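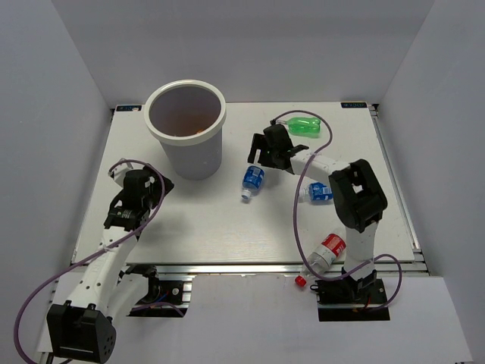

Plastic bottles: lids on or off, squash them or not?

Posted in Home and Garden > Rubbish and Recycling
2019-08-03

bironeck_mum

Hello all! We have finally got a proper bottle sorting habit going in our house and I'm so pleased with it that I want to get it right. We go through a silly amount of fizzy drinks and water in the summer (two teenagers, one football club) and until last month everything went in the kitchen bin. Now there's a grey round bin, the bucket sort, wider at the top, and bottles go in that and nothing else.

My trouble is that I've read three different leaflets and they disagree. One says take the caps off, one says leave them on, and the one from our old council at Brunel doesn't mention caps at all. Do the labels have to come off too? I spent a whole evening soaking and scraping and my fingers were like prunes. And what about green bottles, do they go in with the clear ones or do I need a second bin? I'd happily get a second bin!

Ecaterina Pop

What a lovely thing to be fussing over, I was exactly the same when we started! I've been sorting ours for five years now and it does get to be second nature, I promise.

Caps: leave them on if your collection takes them, and most do these days. A loose cap is so small that it can drop through the sorting machinery, whereas one screwed onto its bottle goes along for the ride. Ring your council to be sure, as ours changed its mind once and only put it on the website.

Labels: leave them alone! Red, blue, paper, plastic film, it doesn't matter. They come off later when the plastic is chopped up and washed. I used to peel every one and I want those evenings back.

Green and clear: one bin at home is usually fine, they get separated by colour at the other end. The exception is if you take them to a bottle bank with separate slots. We have one of those by the Zondia car park, and I keep the green ones in a carrier bag on the back of the door so I'm not standing there in the rain picking through.

Squashing: yes, if you're collected from the kerb. Give the bottle a quick rinse and shake it out, squeeze the air out from the bottom up, then put the cap back on while it's flat so it can't puff up again. The big ones with a ribbed base are stubborn and I lay those on their side and kneel on them. You'll fit so many more in! The little water bottles hardly need it, but they fold up nicely if you twist them.

One more thing, tip the bin out now and then and look at the bottom. Ours collects sweet wrappers and bits of all sorts, and a swill with soapy water keeps the wasps away in August.

Ene

Don't squash if you're taking them to a deposit machine, it can't read the barcode. Same goes for labels, they have to stay on. My cousin took more than 300 back after a wedding and half were refused for being flat.

bironeck_mum

Thank you both, this is brilliant! Caps on, labels on, kneeling on the big ones from tonight. I've asked the council about the green ones and will come back when they answer.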